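Courses > Game Industry Studies > Unit 2: Business Models > Handout: Early access and the roadmap

Handout for Thursday's session
Stavros Berisha

Read this before class. The reading packet has the two store pages and the Hekar postmortem.

1. What is being sold

A player who pays for an early access game gets a build that runs today and a description of a build that may run later. The price usually covers both, and the store page rarely says how much of it belongs to which. Keep those two apart in everything you write for this unit. When a student paper says "the game has co-op," I will ask whether it has co-op or whether the roadmap has co-op.

Publishers tell us that early access lets the community shape the game. Sometimes it does. I would like you to find the evidence each time before you repeat the claim. A forum with a suggestions board is evidence of a suggestions board.

2. The roadmap as a document

Roadmaps are graphics made by marketing staff, usually from a list made by producers, who made it from estimates given by people who were asked for a number in a meeting. By the time it reaches the store page, "could take until spring if we hire" has become a colored box with "Spring" on it.

Look for these when you read one:

- Items with no date at all, often in a column called "Beyond" or "Later."
- Items that were in an earlier version and aren't in this one.
- Verbs. "Exploring" and "investigating" commit the studio to nothing.
- Small items (new hats, a photo mode) sitting in the same size box as large ones (a second campaign).

Saved copies matter. Studios replace the graphic in place, and the old one is gone unless someone kept it. I have had students argue in good faith about a promise that neither of them could find anymore.

3. Case: Nernton

Nernton went on sale as a town builder with 12 planned districts. The opening build had 2. The first year of updates was frequent, and the notes were long, which reviewers took as a sign of health. Go through them yourselves. Most of the entries are fixes to systems added in the previous update. That is real work and I don't sneer at it, but it isn't a district.

The third roadmap dropped the district count and began to talk about "living regions." No one on the official forum got a straight answer about how many regions made a district. The 1.0 release came in April, and the studio called it feature complete. You may decide that it was. What I want from you is the definition of "complete" you used, and where you got it.

Things to watch in the forum thread in your packet: the developer replies quickly to bug reports and slowly to scope questions. I used to read that as evasion. A former student who has shipped games told me the person answering the forum probably didn't know either. I find that more likely now, and not much more comforting.

4. Case: Hekar

Hekar is the smaller of the two and the one everybody likes. A studio called Tănase sold it at a low price, listed 248 tasks on a public board, and moved them across as they were done. The press held this up as the open model other studios should copy.

I have some doubts. A task board shows movement. It doesn't show whether the tasks were the right ones, and a task can be split in two whenever a column looks thin. Halfway through, the board got a "Merged" column, and a good many of the unpopular hard items went into it. The save system was one of those, and it was the most common complaint at release.

Still, Tănase left the whole board up afterward, including the parts that look bad. That gives us more to check than Nernton ever did. Give them credit for it in your paper if you think it's deserved, and say what the credit is for.

5. Player numbers

Both studios quoted "players" in their announcements. That word can mean copies sold, accounts created, people who launched once in a free weekend, or the highest number online together. Asetti, the tracking site we use in this course, estimates from public profiles and says so on its methods page. Read the methods page. A chart with a smooth line is still an estimate.

User reviews have their own trouble. The score on a store page mixes people who bought the first build with people who bought the last one, and they aren't reviewing the same thing. Filter by date or don't cite it.

6. Writing task

Pick one roadmap item from either game. Trace it from the first mention to release or disappearance. 200 words, no more, with a source for every step. If you can't find a step, write "not found." Guesses will be marked down harder than gaps.

Bring a printed copy. We start with Nernton and will get to Hekar if there's time.

Related handouts
- Season passes and what they contained
- Reading a publisher's earnings call
- Refund windows
- Crowdfunding tiers

Contact: Stavros Berisha, Game Industry Studies | Course materials, for enrolled students | Back to top
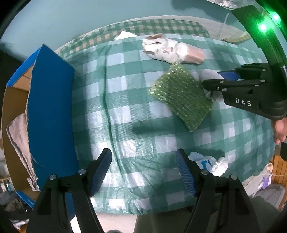 Green scouring pad on a checkered tablecloth under clear plastic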